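Gualtiero Sala has repaired office computers for 18 years, and he went to the open day at Plunumden on Saturday expecting to be annoyed. I met him by the coat rack, where he was already reading the leaflet with a pen in his hand. The leaflet promised "hands-free servicing of any desktop". He had underlined "any".
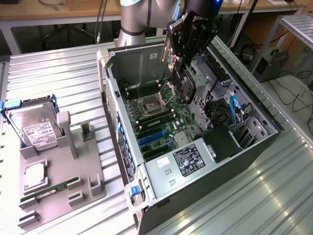
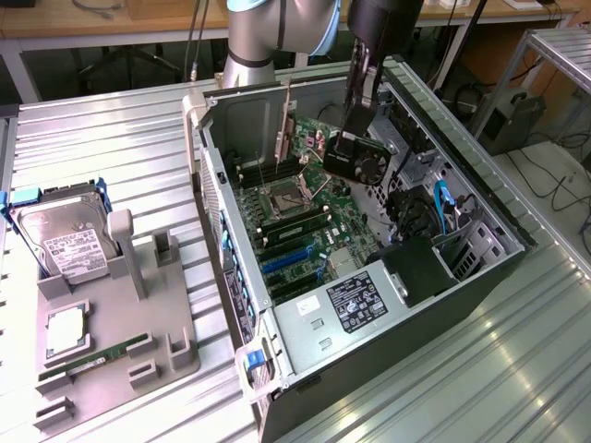

*The arm at the open tower; in the second picture it has hold of the graphics card.*

## "Show me a bad one"

Sala doesn't dispute that the arm can get its gripper into a case. "Fine, it reaches in. So does my nephew. What I want to know is who took the side panel off, and who laid the thing down so nicely."

The answer, according to Remo Barbieri, who ran the demonstration, is that a person did. A person also loads the grey tray next to the case, with the hard drive standing up in its holder and the processor and memory stick each in their own place. Barbieri was quite open about it. "We are not claiming it walks in off the street and finds the screws," he said. I pointed out that the leaflet comes close to claiming just that. He said the leaflet was written by somebody else.

Sala asked about cables. He spends half his week on them, he says, and on clips that snap when you look at them. "Give it a machine that's sat under a desk in a bakery for eight years. Show me a bad one." Barbieri said they had tried three older models and would rather not go into the results yet.

## The number on the wall

A poster by the door gave 3532 as the number of parts handled so far. Sala wanted to know if that meant parts fitted or parts picked up, and whether a dropped one counted. Barbieri thought it meant picked up but offered to check. I left my address and have had nothing back.

"I'm not against it," Sala told me in the car park. "If they'd said it was good at one computer, I'd have clapped." He is going again in October, and he has asked if he can bring his own tower.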